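Do shape blocks teach anything?

The leaflet that came with ours promises "early geometry" from age two. I have my doubts. My nephew knows a star when he sees one, and he learned that from a cereal bowl.

Jummai Olatunji swears by hers and told me to set out only a few at a time, on a plain board, so the shapes get noticed. Fine. I tried it for most of October. A green star, a yellow heart, a yellow hexagon, that sort of thing.
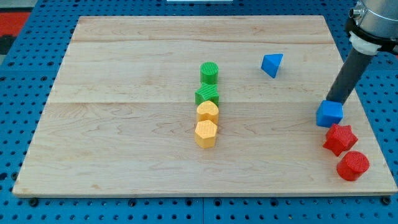

What I got was a lot of lining up. Lining up is pleasant – I do it myself with spice jars – but I wouldn't call it geometry. The word "hexagon" has been said in this house plenty of times, always by me.

Chiamaka thinks I should wait until he's 4 and stop grading him. Maybe. I'd still like to know who wrote that leaflet, and whether they had ever met a two-year-old. The blocks are staying, at least until I step on one.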